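City Notes | Neighborhoods & Public Art

Dulla Street Murals: Walking Route Extended to Sedgwick Square

The Clelham Office of Neighborhood Culture is pleased to announce that the self-guided walking route along Dulla Street has been extended north to Sedgwick Square. The longer route opened to the public this week and replaces the version printed in last year's visitor folder. Residents who still have the earlier folder are advised that its map stops at the railroad bridge and does not show the last six works.

Dulla Street has been a shopping street since the streetcar line was built, and its lower blocks are still best known for bakeries, tailors and hardware stores. The first murals were painted on the side walls of these businesses by agreement with the owners. Most are signed at the lower right corner. The oldest, a view of the former produce market at dawn, was repainted in November after water damage to the brick, and the original color notes were used to match the sky.

The route begins at the corner of Dulla Street and Tuvska Avenue, outside the former post office. Walkers should keep to the east sidewalk as far as the bridge, where the view of the larger walls is better, and then cross at the signal. Beyond the bridge the street narrows and the character of the neighborhood changes. Several houses in this section have tiled porches, and two of the new works are set into garden walls at eye level. They are small and easily missed. A brass marker in the sidewalk shows where to stop.

At Sedgwick Square the route ends with a group of four ceramic panels on the south wall of the library. The panels show the square in each season, as remembered by people who grew up beside it. The artist, Krisztina Bíró, spent the winter collecting family photographs and stories at the library's front desk, and a selection of this material is on view in the reading room during library hours. Ms. Bíró has asked that visitors feel free to touch the glazed surfaces, which were made to be handled.

The full walk takes most visitors 30 minutes at an easy pace – longer for those who stop for coffee, as many do. The sidewalks are level throughout, with curb ramps at every crossing. There is one short stretch without shade between the bridge and the first of the garden walls. Benches are available at the bridge and on all sides of the square. Street parking on Dulla Street is limited on market days, and visitors are encouraged to use the Tuvska Avenue bus, which stops directly across from the starting point.

Printed folders for the new route are available free of charge at the library, at the Clelham visitor desk and in participating stores. A first printing of some 1000 copies has been delivered. Stores wishing to carry the folder may request a bundle of 30 from the office by mail or in person.
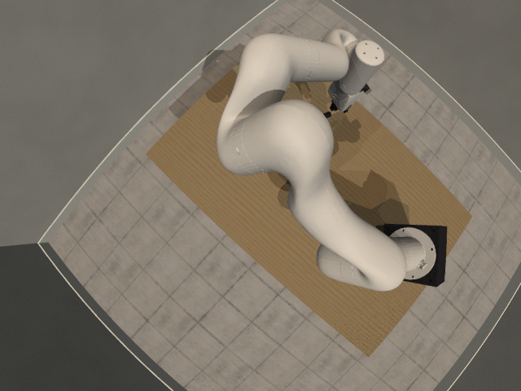

By the Office of Neighborhood Culture
4 April 2022

Guided walks will also be offered on Saturday mornings, starting at the former post office. Each walk is led by a member of the office staff and includes a stop inside the library. There is no charge, but places must be reserved in advance at the visitor desk. School groups should write to the office directly so that a separate time can be arranged.

The office also wishes to remind property owners on the route that painted walls covered by an agreement may not be cleaned with pressure equipment. Owners who notice peeling, graffiti or loose brick should report it to the office, which will send someone to inspect the wall. Suggestions for future sites – particularly on the blocks west of Sedgwick Square – will be accepted in writing through the end of the season.

Recent items
Library Reading Room: Spring Hours
Tuvska Avenue Bus Shelters to Be Repainted
Call for Photographs of the Old Produce Market
Sedgwick Square Fountain Returns to Service

Contact the Office of Neighborhood Culture | © City of Clelham | Back to top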